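Flerkgate Community Help > Student Projects > Robotics

Laundry challenge: robot keeps grabbing two things at once out of the bucket

posted by junholm_club, 04/04/2021

Hi all! Our student club is doing the laundry task for the Nesteck spring challenge and we are having a blast with it. Two arms, one flat-fingered gripper on each, and the job is to get clothes out of a round bucket and into a top loader. We teach it by steering the arms ourselves and recording every run (1619 so far, since March!).
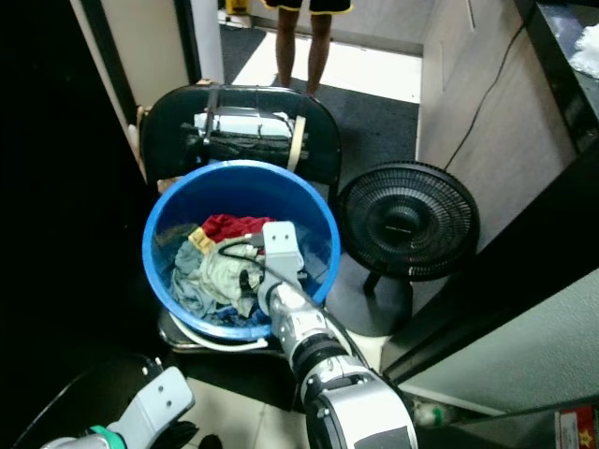
Our trouble is the picking. The gripper goes in, closes, and up comes a shirt with a sock and half a towel hanging off it. The rules say one garment per trip, and you get 20 minutes for the whole load. Our best try so far moved 39 pieces, but a lot of those were doubles and wouldn't have scored. Do we need more runs, or are we teaching it wrong? We'd love to hear from anyone who has done a cloth task before.

thevar_team_mentor

Great project! We did towels last year and hit the very same wall. I'd hold off on more runs and look hard at the ones you have. When our students steered, they shoved the fingers deep into the pile because it felt safer, and the robot learned to do just that. We threw those out and recorded 40 new ones with a shallow pinch on a high fold, then a slow lift and a little shake before moving sideways. The shake helped a ton. Have each driver do it the same way, or the robot ends up with a mushy average of everybody's style.

The other thing is the drop. Practice it as its own skill, both arms over the opening, and start those runs from lots of slightly different arm positions.
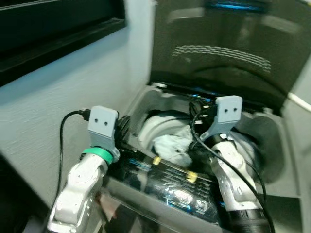
Both grippers over the open washer, one cloth in the drum.

Also check your cables before each session. A loop that snags on a sleeve will ruin a good run, and it's maddening to find out afterward.

soldersmoke

more data. always more data

foldingfan

Seconding the shake!! We also mixed up the pile between runs, since ours got really good at one red shirt and ignored everything else. Post your scores when you have them, I want to see how this goes!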